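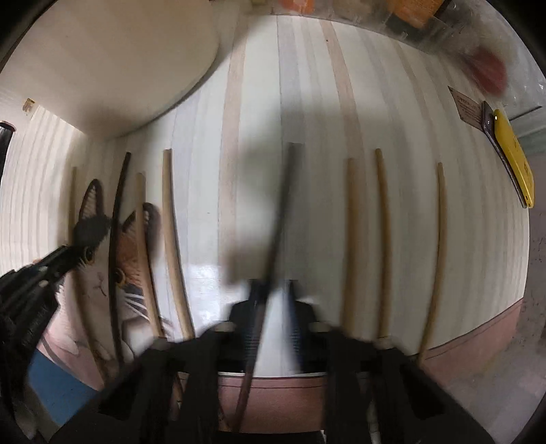
Hiyori Ikeda reckons the second season of Lelto lost her at the new opening, and she's been telling me so since the first ep dropped in May. Too slow, she says, and why swap the singer when everyone loved the old one.

Can't agree. Watched ep 3 twice last night, way past midnight, and the song works so much better once you know what happens to the Huldale crew. No spoilers. But the colours in that last shot - wow.

Bits I did not like: the recap. Four minutes of it! And the mech fights are still too dark, had to turn the brightness right up on the laptop.

Anyway the single. Regular edition has 2 tracks, the limited one gets you the full ending theme plus a booklet, around 300 pages less than I'd want lol. Preordered the limited. Haruna Fukuda is holding out for the vinyl, which hasnt even been announced.

Still no word on whether Mumura is comming back as a proper character or just flashbacks. My guess is flashbacks, then a big return near the end. Ep 4 tonight, will post after if I'm still awake.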